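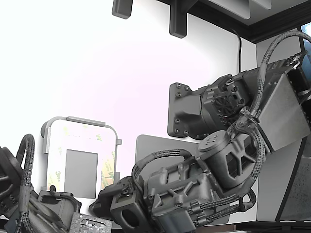
Grey arm on its wall plate, white wall behind.

Right, I finished the last book on my summer pile this morning and I've got a cup of tea going, so settle in for a bit of a ramble about Plumthorpe, a short story collection I picked up second-hand and have been pressing on everyone ever since.

There are six stories, all set in the one river town, and it comes in at just under 300 pages, so some of them are really novellas in disguise. The opener, about two sisters dividing up their mother's crockery, had me completely (I read it on the tram and missed my stop!).

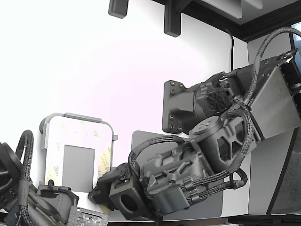

The second one is slower and I'll admit I put it down for a few days, but do push on, as the ferry story after it is the best thing in the book. Hardly anything happens. A man waits for a boat, thinks about his neighbour, and goes home again, and I was a mess by the final paragraph.

My one grumble is Heturero, the long piece at the end. It changes narrator every couple of pages and I kept flicking back to work out whose grandfather we were meant to be mourning. Lovely sentences, though, and the colours of the estuary at low tide are gorgeous.
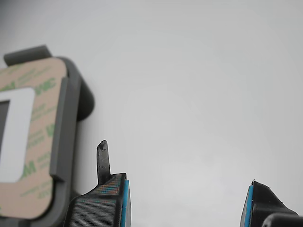
Varma replied that the muddle in Heturero is deliberate, and that it reads much better in one sitting, with the first story still fresh in your head.

Fair enough, and I may well give it another go in February when things are quieter. I'd missed that the crockery comes back, for one thing, so there's probably a fair bit more I skated past. Next up is Talesis, which is a proper doorstop at 888 pages, so don't expect to hear from me for a while.

Last updated: December 31, 2018
100 likes · 6 comments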